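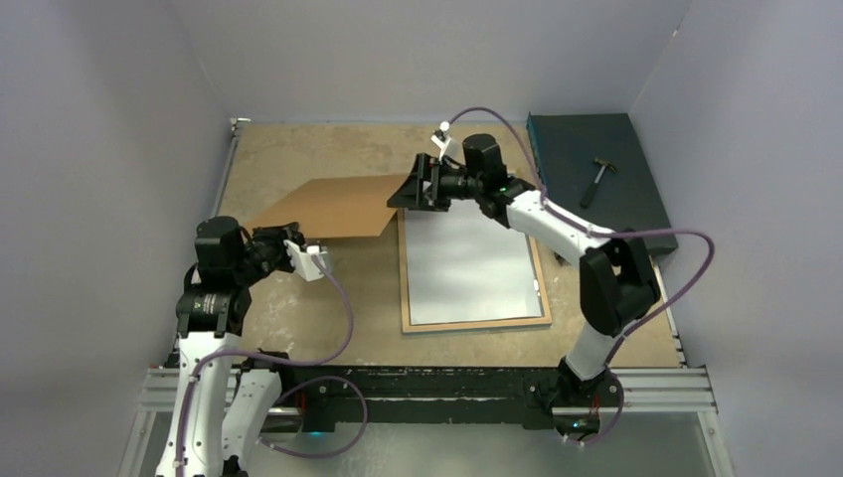
Frequently asked questions for new operators
Pundton teleoperation room

Do I need experience with robots?
No. Most of our operators had none when they started. You need patience and two hands that can do different things at the same time.

How do I move the arms?
You sit at the desk and hold two handles, one for each arm. When you move a handle, the arm on that side makes the same movement. The triggers close the grippers. Please move slowly in the first days, also when you feel sure.

What is one episode?
One full try of the task, from the start position back to the start position. With cardboard it means you take the sheet with both grippers, bring it to the place written on your task card, let go and return. The Alard set has 1169 episodes at present and we still add to it.

Cardboard bends easily. How hard should I squeeze?
Only until the sheet does not slide. Both arms should travel at the same speed, otherwise the sheet turns or folds in the middle. A small tilt is fine.

I dropped the sheet. Must I delete the episode?
Not always. If you can pick it up again with the arms, continue and mark it "recovered". We keep 141 such episodes and they are useful for training. If it fell from the table, press stop and mark it "failed".

May I reach in with my hand to correct something?
Never while the arms are live. Press pause, wait for the tone, then reach in.

How long is one shift?
A block is 52 minutes, then you take a break. Tired operators make jerky movements - we see it in the data very clearly.

The arm does not follow my handle. What now?
Let go of the trigger and bring the handle back to its rest. If this does not help, call Talha Kakakhel at the Arellano desk. Please do not restart the Sinosow software by yourself.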